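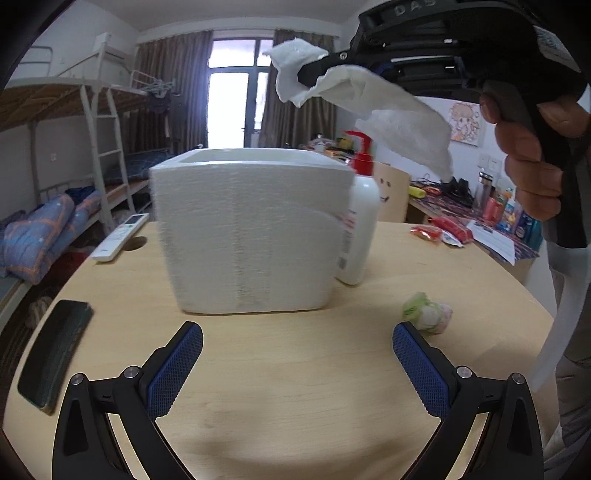
The small table, with the white box in the middle and the white pump bottle with the red top behind it.

1/ I want to write a little thread about my small table. It stands by the door of my room in Gernlow, and everything that comes into the flat lands on it first. Post, keys, shopping, things from my pockets. I clean it often and it is never clean for long.

2/ The white foam box is my favourite thing there. Fruit came in it in January and I did not have the heart to put it out with the rubbish. It is light, it stands by itself, and it has thick walls. Now it is my "decide later" box.

3/ My rule for the box is simple. When I don't know where a thing belongs, it goes in. When the box is full, I must sit down and decide about everything inside, with a cup of tea. No putting back!

4/ The remote control also lives on this table. I have tried to give it three other homes: the shelf, the drawer, a hook on the wall. Each time I walked to the table to look for it. So I have stopped to fight and it can stay.

5/ There is a round hole in the table top for cables. I have no cable in it. But small things find it very quickly. In one week I picked up 7 coins and a button from the floor under it. If somebody knows where to buy a cover for such a hole, please write to me. At Lazarević, the hardware shop near the tram stop, they had only square ones.

6/ Sweet wrappers. I will not say much. I eat the sweet while I read the post, and the wrapper stays behind. A bin is two steps away.

7/ Somebody asked me under my last thread why I keep the pump bottle out and don't put it in the bathroom. Because I come home, I put down my bags, and I want to clean my hands before I touch anything else. If it is in the bathroom I forget. For me it is a good place and I recommend it.

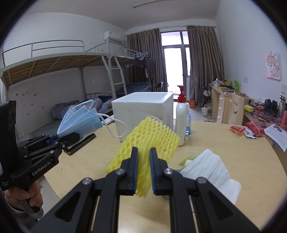 Sorting time: a yellow fruit net and a light blue mask, with the box behind them.

8/ Now the fruit nets. You know them, the soft foam ones which a pear or a mango wears in the shop. My mother kept them all and I do the same. They are very good between plates when you move house, and I put one around each glass ornament before it goes in the cupboard.

9/ But how many nets does one person need? I had a whole bag. I kept the best ones and gave the others to the woman at the Zandine market stall, who uses them again for her peaches. She was pleased and I got a discount on plums.

10/ Masks are more difficult. I find them folded in coat pockets and I can never remember if I have worn them. My new rule: a mask outside its packet goes in the bin. Clean ones stay in the packet, and the packet hangs by the door.

11/ Tissues, the same. A tissue on the table is a tissue for the bin. I don't open it to check.

12/ I was thinking to buy a proper organiser. Ponolent has a nice one with little drawers, but it costs 3,000 and the smaller one is 2,000. For that money I can buy a lot of mangoes, and each comes with a free net.

13/ So I stay with the foam box for now. It has some marks on the front and I tried to wipe them with a wet cloth, without much success. Does anybody know what works on this material? I am afraid that a strong cleaner will melt it.

14/ Next I will do the drawer under the kettle. It doesn't close any more, so please wish me luck.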